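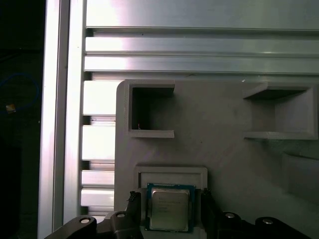 4.2 Collecting the insertion demos

All demonstrations were given by remote control, one operator at a time, with the wrist camera view on the left monitor and a fixed side view on the right. We started with hand guiding and dropped it early. Pushing the arm by the wrist loads the joints and the force log is then mostly the person, not the contact. For the CPU task this matters a lot, the part is held upright by its two edges and the fingers touch nothing else (Figure 4), so any tilt in the last few millimeters goes straight into the chip. The raised rectangular outline on the gray printed plate is the target. Operators were told to line up with the outline first, stop, then move in. Most did. Some ran both motions together and those demos are noisier, we kept them anyway.

Figure 4. Teleoperated CPU task, wrist camera. Processor held between the gripper fingers just below the printed fixture plate.

Control was through the Vekerari handheld unit, with position scaling at three settings. Coarse for travel, medium for approach, fine near the plate. Switching is a thumb button. New operators forget the button, overshoot, back off, try again. We did not cut these recoveries out. An earlier set with only clean runs (Moriarty, see 3.1) gave a policy that had no idea what to do once it was off by a bit – it just pushed.

In total 858 demonstrations were recorded, from which 98 were thrown out. Reasons: dropped part, lost tracking on the handheld, or operator pressed stop before contact. The rest went into training as is, no smoothing. Time stamps between the camera and the arm had a constant offset in the first batch and this was corrected afterwards, before training.

4.3 Operators and fatigue

Sessions were capped at 27 minutes. Before the cap, quality fell off late in the session and the operators did not notice it themselves. Ülle Kļaviņa ran the training of new people and wrote the one page guide, which is in the appendix. Her main point, look at the side view for depth and ignore it for everything else. The wrist view shows the part and the plate close together and people trust it to much for distance.

No force feedback to the hand in this version. We tried a buzz on contact, operators liked it, but it came late because of the network delay and they began waiting for it. Removed. A low tone tied to measured side force was kept and seems to help with tilt, though we did not run a proper comparision.

4.4 Start poses

Each demo began from one of 65 start poses, drawn in random order. Poses differ in height, sideways offset and wrist rotation. The plate stayed fixed for the CPU task. For the second task (Flesance connector, section 5) the plate was moved as well, and there the operators needed more time on approach. Grasp was done by the operator also, not scripted – so the height of the part in the fingers varies from run to run and the policy has to read it from the wrist view. Results split by grasp height are in Table 3.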